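第三章 旧台式机的拆检与回装(Foltwood 翻新工作台使用手册)
编写:Máté Vincze
更新日期:2025年7月25日

写在前面的几句话:很多朋友第一次面对打开的机箱都会有点紧张,这很正常,我当年也是对着一团线发了好久的呆。请放宽心,泡好的茶先放到别的桌子上去,把本章从头到尾读一遍,再动手也不迟。整套流程慢慢做需要将近173分钟,中间随时可以停下来歇一歇。

3.1 动手之前

1. 关机,拔掉电源线,再按一下开机键,放掉余电。拔线之后请等15分钟。

2. 戴上防静电手环,夹子夹在机箱裸露的金属上,不要夹在喷过漆的地方。

3. 把机箱侧着放倒在铝制台面上,卸下侧板,让内部朝上。台面带槽,小螺丝很爱往槽里钻,所以请备一只带盖的小盒子,卸一颗收一颗。

4. 先别急着拔线,从电源开始认一遍:电源上贴着标签,主板在它的下方,硬盘架和光驱位在另一头,蓝色的塑料件多半是免工具卡扣。认完之后用手机拍两张照片,回装时您会感谢自己的。

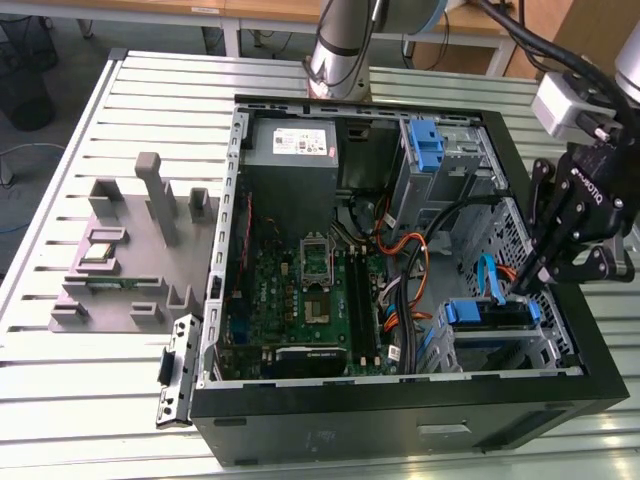 3.2 取下和装回硬盘

1. 找到硬盘架,轻轻捏住两侧的卡扣,连托架一起平着抽出来。如果觉得紧,请检查数据线和供电线是不是还插着,千万不要硬拽。

2. 看清硬盘标签上的容量,记到随机卡片上。本章用的是一块 3.5 英寸的 WD Blue,容量 1 TB,手上的型号不同也没关系,步骤都一样。

3. 拿硬盘时捏住两边,不要去按电路板那一面。从机箱上方经过时手要稳,走得慢一点,主板上那些小元件可经不起磕碰。

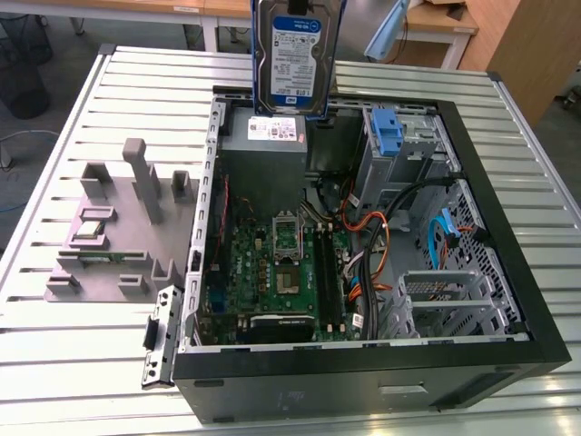

4. 回装时让接口朝向走线的一侧,推到底,听见卡扣“嗒”的一声再松手。数据线的插头是有方向的,对不上就翻个面,别用力顶。

注意:硬盘怕摔也怕震。暂时不装的时候,请平放在 Tandirum 软垫上,不要竖着靠在机箱边,更不要摞起来。

3.3 处理器与内存的暂放

处理器和内存条是整台机器里最娇气的两样东西,我们给它们准备了一块灰色的固定板,上面有一个个小卡座,您不必再到处找干净的地方搁了。

1. 掀开插座的压杆和金属框,捏住处理器的两条边,垂直提起。手指不要碰底部的触点,金属顶盖倒是可以轻轻扶一下。

2. 把处理器放进固定板中部的托架,顶盖朝上,让两侧的支架托住它。

3. 掰开内存插槽两头的卡扣,取出内存条,只捏边缘,然后放到卡座之间。
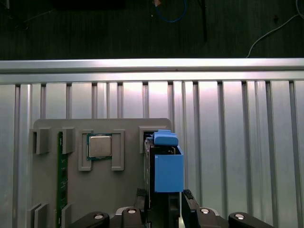
4. 放好以后用指尖极轻地碰一碰,感觉不晃就可以了。要是晃,就取出来重新放一次,不要往卡座里垫纸片,纸屑掉进插槽里清理起来很费工夫。

5. 旧硅脂用无绒布蘸一点清洁剂擦掉,从外往里擦,擦完晾2分钟。我自己习惯用 Virág 的那种小方布,一块布只擦一面,脏了就换。

小提示:五月以后天气潮,放久了容易落灰受潮,当天不装回去的话,请给固定板盖上防尘罩。

3.4 回装前的检查

不同机型的内部布局差别不小,插槽有横着排的,也有竖着排的,请以您面前这一台为准,别照搬别处的图。检查顺序如下:

1. 插座里的触点有没有歪斜,有没有灰尘或毛发。只看,不要用手去摸。

2. 内存插槽两端的卡扣是否都已打开,槽里是否干净。

3. 纽扣电池是否稳稳地卡在座里。

4. 粗线束是否都拢到了一边,有没有压在插槽或插座上面。已经扎好的线不必拆开重扎,顺着原来的弯度理一理就好。 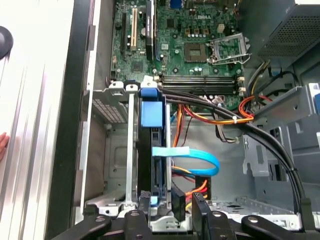 5. 先装处理器,对准缺口或三角标记,让它自然落下去,再放下金属框,扣好压杆。压杆有一点阻力是正常的,如果特别费劲,请停下来,重新看看方向。

6. 再装内存,缺口对准,两头均匀用力按下。只有一条内存时装在哪个槽里,请查 Brekano 机型对照表第12页。

警告:侧板装好之前,不要接通电源。

7. 最后清点小盒子里的螺丝,盖上侧板,把机箱扶正。第一次开机可能会慢一些,屏幕黑一小会儿也别着急按电源键。若始终没有显示,请断电后回到3.3节,把内存重新插一遍,再试一次。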